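5.3 Cable contact during the approach to the memory slots

The most costly fault in the Dramura trials came from cables and had little to do with grasping. In the memory insertion task, the arm starts over the lower part of an open desktop case, moves up past the drive area, and stops at a point above the slots. The planner treats the case walls, the crossbar, and the power supply as solid boxes. Cables are left out of the collision model. We made this choice early, when the test cases had been stripped of their wiring, and did not revisit it when we moved to fully wired machines.

We ran 1,000 insertion attempts on wired cases. In 40 of them the safety controller stopped the arm before it reached the slots. Review of the wrist camera video and the joint torque logs showed the same chain of events in most of these stops. The outer linkage of the gripper pushed against a cable on the way in, the cable went tight, and the side load on the wrist rose until it passed the limit. The arm then held its position, as designed, and waited for an operator. Figure 7 shows the workspace from the wrist camera, with the gripper pointing up toward the board.

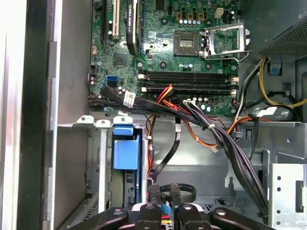
Figure 7. Wrist camera view of the wired test case. The memory slots are empty, and bundled cables run between the gripper and the slots.

Two features of the layout matter for this fault. First, a bundle of flat black cables slants across the bottom edge of the board, and a short group of colored wires rises over the lower memory slots. A straight path from the drive area to the slots has to pass over both. Second, the gripper is widest at its outer arms, while the path was checked for clearance at the fingertips only. A path that looked clear by a fair margin could still bring a linkage joint into a cable.

The stop itself did not always end the problem. The recovery routine in the Bomon controller backs the arm out along the path it came in on. When a cable had slipped behind a linkage joint, this motion pulled on the cable and raised the load again, which caused a second stop. The operator then had to cut drive power and free the cable by hand. In one trial a power connector was pulled partly out of the board. The case was unpowered, and no parts were damaged, but the same event in a live machine would be a safety matter.

We made three changes. The collision model now includes a padded volume over the bottom edge of the board. Clearance is checked for the full gripper outline. After a load stop, the arm goes slack and waits, and the automatic retreat is turned off. The last change costs operator time on every stop. We have kept it for all later trials, including those in Section 6.

The padded volume is set by hand for each case model and does not follow a cable that has moved. Loose loops near the drive cage are still not covered.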